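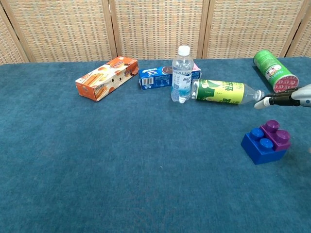 Chapitre 5. Le poste de travail et la première prise

Un bras monté à la maison ou dans un atelier partagé passe par une période ingrate : la mécanique tient, les moteurs répondent, et pourtant l'ensemble ne saisit rien de façon fiable. Le chapitre précédent s'arrêtait au câblage du poignet. Celui-ci commence par la table. Sa surface influe sur la prise autant que le réglage des doigts, et il vaut mieux la fixer une fois pour toutes avant d'écrire la moindre ligne de programme. Un revêtement textile comme le feutre ou une moquette rase, bleu-vert dans notre cas, freine les objets qui voudraient rouler et limite les reflets. Derrière, un paravent à panneaux tressés ferme le fond. Les objets viennent du placard : une bouteille d'eau debout, une bouteille de thé couchée, un tube de chips, deux boîtes de biscuits, deux grosses briques de jeu emboîtées. Chacun pose à la pince un problème différent, et c'est dans cet ordre de difficulté qu'il faudra apprendre à les classer.

À la fin du chapitre, le lecteur saura préparer une surface de travail, choisir une série d'objets d'essai, régler la hauteur d'approche de la pince et tenir un cahier de prises. On suppose acquis l'assemblage du bras Vevirard (chapitres 2 et 3) et l'étalonnage des axes (chapitre 4). Ceux qui ont construit une autre machine peuvent suivre sans difficulté, à condition de remplacer les cotes du poignet par les leurs.

5.1 La surface

Le plateau doit être rigide et de niveau. Une table de cuisine convient si elle ne bouge pas quand le bras s'arrête brusquement. À l'atelier Ullier, où la plupart des essais de ce livre ont été menés, le premier plateau fléchissait de 3 mm au centre, ce qui suffisait à fausser toutes les prises basses. Il a été renforcé par une traverse vissée en dessous.

Le tissu se tend sans pli et se fixe sous le plateau. On évite la colle, car il faudra le changer. Un textile épais s'écrase sous un objet lourd : la hauteur mesurée à vide n'est donc pas celle que rencontrera le doigt à côté d'une bouteille pleine. Prendre la mesure sur le tissu chargé, puis ajouter une garde de 5 mm. Cette garde sera réduite plus tard, quand la répétabilité du bras sera connue.

5.2 Les objets

Un objet couché est rarement l'équivalent du même objet debout. Debout, une bouteille se prend par le flanc, à mi-hauteur, et le risque principal est de la renverser à l'approche. Couchée, elle peut se saisir par le goulot, plus étroit, mais son poids se trouve alors loin des doigts et la fait pivoter dès qu'elle quitte la table. Le programme Trondulik, présenté en annexe, traite ces deux poses comme deux objets distincts. Nous ferons de même.

Les boîtes en carton se déforment. Les briques, rigides, offrent des faces planes, mais leurs plots gênent une prise par le dessus. Quant aux tubes, ils tournent sur eux-mêmes si les doigts ne sont pas centrés.

5.3 Le cahier de prises

Pour chaque objet et chaque pose, effectuer 20 essais sans modifier les réglages. Noter la pose, la hauteur d'approche, l'ouverture des doigts et le résultat. Une prise est dite réussie si l'objet reste en l'air 30 secondes. Les fiches Escobedo reproduites en fin de chapitre peuvent être photocopiées.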